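Projeto de Curso – Organização de uma bancada de pastelaria para serviço de pequenos-almoços
Autores: Shahzad Rind e Cathal Foley
22 de janeiro de 2024

3. Disposição da bancada

O refeitório da residência Asgate serve até 80 pequenos-almoços por manhã. Na primeira visita, a pastelaria estava toda misturada num cesto fundo, e quem servia tinha de procurar cada peça. Os croissants do fundo chegavam amassados ao prato.

A nossa proposta separa os produtos por tabuleiros de inox, em fila, no lado oposto ao de quem se serve. A pessoa de serviço fica atrás da fila e o prato fica à frente. Cada tabuleiro recebe um só tipo de produto, sempre na mesma posição.

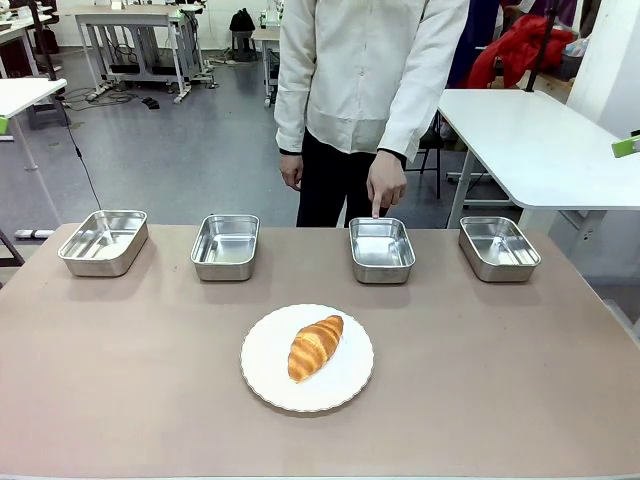
A distância entre tabuleiros foi o ponto mais discutido. Muito juntos, a pinça batia no rebordo do vizinho; muito afastados, a fila não cabia na mesa mais pequena do refeitório. Ficámos com 16 centímetros, medidos entre rebordos.

O prato raso foi mantido. Experimentámos também um prato de sopa, mas o croissant ficava inclinado e largava mais folhas ao ser retirado.

3.1 Limitações

O ensaio foi feito só com croissants. Faltam os pães de leite e as fatias de bolo, que ocupam mais espaço e podem obrigar a trocar um dos tabuleiros por outro mais fundo – a Sovik tem um modelo compatível, mas ainda não recebemos o orçamento. O ensaio com serviço completo está marcado para abril.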